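How do I stop my risotto going gluey when I'm cooking for a crowd?
Asked by Debora Gentile, October 10, 2022

Hi all, hoping someone can save me here. I've made risotto for years for the two of us and it comes out lovely, nice and loose, a bit of bite left in the rice. My mum taught me and I've never really had to think about it. But I've now tried it twice for 28 people (our supper club at the Wattimena rooms) and both times it went from fine to wallpaper paste in the time it took to carry the pot to the hatch. The first one was mushroom and the second was leek and lemon, so I don't think it's what I'm putting in it.

I'm using carnaroli, chicken stock kept hot on the next ring, white wine, butter and parmesan at the end. All in one big pan, the Bredar one with the thick base. I do add the stock a ladle at a time and it takes forever, and my arm nearly drops off.

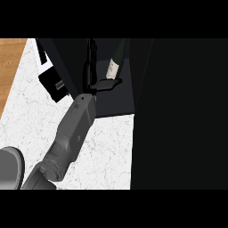

What I can't work out is whether I'm overcooking it or stirring it too much, or whether it's just the weight of all that rice sitting on itself. A friend said to rinse the rice first, but that sounds wrong to me? I've been asked to do it again in December and I really don't want to swap to lasagne, they've had lasagne three times.

Any tips welcome, even if it's "don't be daft, do a pie". Thanks!

3 answers

Asif Hayat
Don't rinse it! You'd wash off the starch that makes it creamy and end up with wet rice in soup. Your instinct is right there.

I cooked in a pub kitchen for five years and we never once made a risotto start to finish for a big table. What you do is par-cook it. Onions, toast the rice, wine, then stock until the rice is a bit more than half done and still chalky in the middle when you bite one. Then tip it straight out onto cold trays, spread it thin, get it cooled quickly and into the fridge. Thin matters a lot, because if it's in a heap the middle carries on cooking and you're back to paste.

When people are sitting down, bring some stock to the boil in two wide pans, put half the rice in each, and it only wants a few minutes. Butter and cheese go in off the heat. Make it looser than you think it should be – properly sloppy, so it runs when you tilt the pan – and by the time it gets to the table it'll be right. I reckon that last bit is most of your trouble. Two portions go from hob to plate in seconds and yours is sitting in a hot pot while everyone finds their chair.

Do it the same day, by the way. I wouldn't leave cooked rice hanging about, and don't let the trays sit out on the side while you get on with pudding.

Osvaldo Benedetti
Just bake it. Lid on, oven, all the stock in at once, give it a good beat with the butter at the end. My sister does it with Susach stock cubes and it's perfectly nice.

Nerea Paredes
I'd go with Asif's way but wanted to add a couple of things, as I made a right mess of this at my cousin's engagement do.

Keep a jug of hot stock next to you while you're plating up. Every few plates, slosh a bit in and give it a stir. It loosens straight away and you can rescue quite a lot like that. Also warm the bowls, and use wide ones if you can get them, as it sets up in a cold deep bowl.

And go easy on the stirring. You need some, but I used to stand there going round and round like I was mixing cement, and with a big batch you end up breaking the grains. Every minute or so is plenty once it's bubbling gently.

Oven risotto is OK, Osvaldo, we have it at home on weeknights, but I find it goes stodgy even faster if people are late sitting down.

Debora, which flavour are you doing this time? If it's squash, roast it separately and fold it in at the end or the whole lot goes orange and mushy.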